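Drulwood Conference Table Set: data card

Version notes, contents and annotation conventions for the meeting-table subset of the Falero room clutter collection.

Summary

The Drulwood set records what is left on a large curved conference table and how those items are put back in order. It covers bottles, mugs, loose paper, remote controls, desk devices, small boxes and ordinary stationery. The set holds 1788 images drawn from 260 table layouts. Each layout is a separate arrangement of items, and most have between four and eight images.

The table has a cream-colored top and a dark skirt under the rim. It was not replaced or refinished during collection, so the background surface is the same throughout. Items were drawn from a fixed pool kept in the room, with paper goods swapped out when creased or torn.

Typical contents

A layout may include any of the following:

- drinking items: clear plastic water bottles, white ceramic mugs
- paper items: printed sheets, clipboards, binders
- desk devices: phone or microphone units, remote controls, cables
- containers: open cardboard boxes, white or brown
- stationery: staplers, pens
- table markers: red round stickers

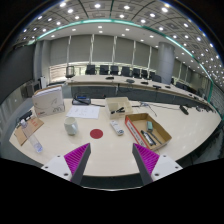
Items may touch, lean or rest on one another. Stacked pairs are labeled with the relation "on", lower item second. Leaning items are labeled "against" only when the supporting object is visible; otherwise the relation field is left blank. A bottle lying on its side takes the pose value "side", and its direction is recorded from base to cap in the table plane.

Table markers are part of the table for labeling purposes. They do not receive an item ID and should not be counted as clutter. Earlier labels treated them as coasters in some layouts. These were corrected in version 2, along with the matching entries in the layout index.

Layout index

The file layouts.csv has one row per item per layout. Columns are:

layout_id: integer, 1 to 260
item_id: string, unique within a layout
category: one of the category names in categories.txt
pose: upright, side, flat, leaning, or unknown
relation: on, in, against, or blank
relation_target: item_id of the second item, or blank
fill: full, part, empty, or unknown (bottles only)
end_zone: target zone for tidying, A to D, or blank

Images are linked to layouts through images.csv. File order within a layout is not guaranteed to follow time order. Users who need sequences should sort on the capture_index column and drop rows where it is missing.

Tidying zones

Zone A is the drinks area. Zone B is for paper, squared to the table edge where possible. Zone C holds the containers and anything stored inside them. Zone D is reserved for desk devices, which stay near their cables and are moved only to free a trapped sheet. A remote control belongs in Zone D even if it starts beside a container.

Zone boundaries are given in zones.json as polygons on the table plane. They are not drawn on the table itself.
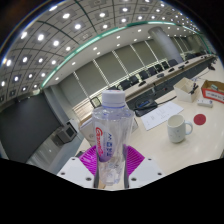 Fill values for bottles were assigned by eye and are coarse. "Part" covers everything between a visibly full bottle and an empty one. Dents and crumpling are not recorded. Label side is recorded only if printed text or a logo faces the viewer, and label text is not transcribed.

Mug handles have their own field, handle_dir, with eight compass-style values relative to the long axis of the table. The value is blank if the handle is hidden. Mug contents are not labeled.

Containers are labeled as one item plus their visible contents. Contents that cannot be told apart, such as several dark pens standing together, receive a single entry with category "contents_mixed". Do not use this category to estimate item counts.

Known issues

- Thin cables are under-labeled. Cable masks often stop where the cable passes behind another item.
- Clear bottles over the cream tabletop have weaker mask edges than other categories. Some 8 percent of bottle masks were redrawn for this reason.
- Binders and boxes standing upright are sometimes confused in the category column when only one face is visible.
- Layouts with an open box near the rim may have no end_zone value for that box.

Splits

Splits are made by layout, so images of the same arrangement never appear in both train and test. The test split leans toward layouts with stacked items. A second split, named gudeta, holds out all layouts containing clipboards and is meant for checking flat-item errors.

Related sets

The Ullov set uses the same category list for kitchen counters and shelves. Its zone names have different meanings, so zones.json must not be shared between the two. Category IDs match from version 2 onward.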